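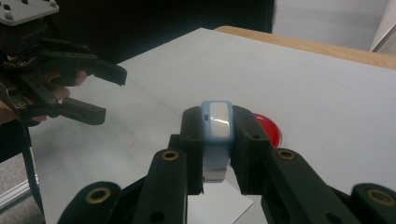

What happens to a town's rent relief money when the state has not yet passed its budget?

The town may keep paying from its own reserves for a limited period, but it cannot promise new awards until the state appropriation has been signed. In Kirnbridge, this rule shaped every decision made about the relief program between the first application and the close of our study.

Search this site Search Enter keywords

Local Relief Under a Late State Budget: The Kirnbridge Rent Assistance Program
Student Project Report, Public Policy Practicum
Submitted November 9, 2020

1. Purpose of the Project

This report examines how the town of Kirnbridge ran its rent assistance program while the state legislature was still debating its annual budget. The program was created to help tenants who had lost wages during the public health emergency. It was designed on the assumption that state funds would arrive at the start of the fiscal year. They did not arrive on time, and the town council had to choose between suspending the program and paying for it in another way.

The project team set out to answer two questions. The first was how the council reached its decision to continue. The second was whether applicants understood what that decision meant for them. The team did not attempt to judge whether the amount of assistance was adequate, as this would have required household income records that are not open to the public.

2. Background

Kirnbridge has a council of elected members and an appointed town manager. Its housing office is small and shares a building with the office of records. Before this year, the housing office handled inspections and complaints between landlords and tenants, and it had never issued payments directly to either group.

The council approved the rent assistance ordinance by a single vote after a long public hearing. Under the ordinance, a household could receive up to 2 months of rent, paid to the landlord, if it could show a loss of income and a current lease. The ordinance named the expected state grant as the source of funds and gave the town manager authority to advance money from the reserve account "for such time as is reasonable." That phrase later became the main point of dispute.

The neighboring town of Sendden adopted a similar ordinance but left out the reserve clause. When the state budget was delayed, Sendden closed its application window and placed pending files on hold. The comparison between the two towns was useful to the team throughout the project.

3. Methods

The team read the published minutes and agenda packets for all council meetings at which the program was discussed. It also requested the housing office's monthly summaries, which were supplied with names and addresses removed. A written survey was mailed to 50 applicants chosen by the housing office from its completed files, and 20 were returned in time to be included.

Interviews were held by telephone with tenants, landlords, and town staff. Interview notes were typed the same day and sent back to each person for correction. Nanna Fogh coordinated the survey mailing and maintained the record of requests made to the town.

The survey has clear limits. The housing office selected the recipients, and households whose applications were denied are not represented. The team asked for a sample that included denied files, but the request was still under review when the writing of this report began.

4. Findings

4.1 The reserve clause

The council's discussion of the reserve clause was brief at the time of adoption. Members spoke mostly about eligibility, and in particular about whether tenants with informal leases should qualify. The minutes record only one question on the reserve account, and the town manager answered that any advance would be repaid from the state grant.

By August, the town was paying all awards from the reserve account. Two members asked that the advances stop until the legislature acted. The majority held that stopping would break faith with tenants whose applications were already approved. A compromise was adopted under which approved awards would be paid in full and new applications would be accepted but not decided.

4.2 Notice to applicants

The notice mailed after the compromise was one page long. It stated that applications were "accepted subject to appropriation." Of the survey respondents, most reported that they had read this to mean they had been approved. Several told their landlords that payment was on the way. The housing office later issued a second notice in plainer language — this one stated directly that no decision had been made — but it was sent by email only, and some applicants had not provided an email address. 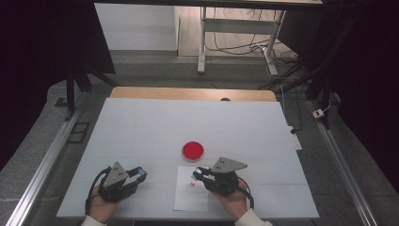 Jarnel wrote in the comment space of the survey that the word "accepted" should never have been used, that the family had turned down a payment plan from the landlord on the strength of it, and that a telephone call would have cleared the matter up.

Other written comments were similar in substance, although a few respondents praised the housing office for returning calls quickly. Landlords who were interviewed had mixed views. The manager of the Xue apartments had received both notices and found the second one clear, but stated that tenants in the building were still relying on the first.

4.3 Effect on the town's accounts

The advances reduced the reserve account but did not bring it below the minimum set by local policy. The finance office estimated that the account could carry approved awards for a further 20 days without a budget amendment. This estimate appeared in an agenda packet but was not read aloud at the meeting, and it is not clear that all members were aware of it when they voted on the compromise.

5. Recommendations

The team recommends that any future ordinance depending on state funds set a fixed dollar limit and a fixed end date for advances from the reserve account. The present wording leaves the council to settle the question during an emergency.

Notices to applicants should state the status of the application in the first sentence and should be sent by the same method the applicant used to apply. The housing office should test the wording with a small number of residents before mailing.

Finance estimates that bear on a pending vote should be presented orally before the vote is taken.

6. Open Items

The request for a sample including denied applications remains pending. Sendden has agreed to provide its own notices for comparison, and these will be added to the project file when received. Copies of the survey form and the interview questions are kept with the practicum office.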